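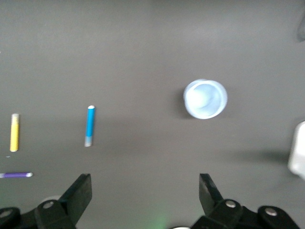 Photo: Storeo

Buyers look inland as coastal listings thin

For much of the past decade, households seeking a first home or a weekend retreat in the Montes district began their search at the shore. The pattern has started to change. Fewer waterfront properties are reaching the market, and those that do are often under offer before the first public viewing. Attention has moved to the farm villages behind the coast road, where building sites with road frontage can still be found.

Landum, the agency with the longest presence in the district, reports that it handled 109 sales of land and houses over the past year. The larger share lay inland, a reversal of the position when the agency opened its Montes office seven years ago. Prices have followed demand, although a serviced site in the hills continues to sell for well below its equivalent within walking distance of the harbor.

The appeal of a site is easy to understand. A purchaser may choose the layout, the heating system and the direction in which the kitchen faces. The difficulties are less visible in a sales brochure. Land offered subject to permission carries no assurance that a house may be built on it, and the district planning office expects applicants to show safe access, a reliable water supply and ground suitable for drainage.

Drainage is the matter on which most applications fail. Much of the inland ground is heavy clay, and a percolation test carried out in July may give a very different result from one carried out in a wet spring. Gradex, a surveying firm that works throughout the district, advises purchasers to commission a test before contracts are signed and to make the sale conditional on the outcome. Sellers once resisted such terms. Many now accept them, and a few supply a recent report with the listing.

Existing houses present a different calculation. Farmhouses that stood empty for years are being sold with outbuildings and over four acres of land, and their thick walls and sheltered yards attract families who would otherwise build. Repair costs vary widely. Roofs and wiring commonly need full replacement, and lenders may hold back part of a loan until this work has been certified.

Rights of way deserve equal care. Older deeds in the hill townships often describe boundaries by streams or hedges that have since moved — a source of dispute between otherwise friendly neighbors. A boundary survey should be completed before any fence is ordered.

Landum holds open viewings of its inland properties on Saturday mornings. Site maps and planning histories are available at the Montes office on request.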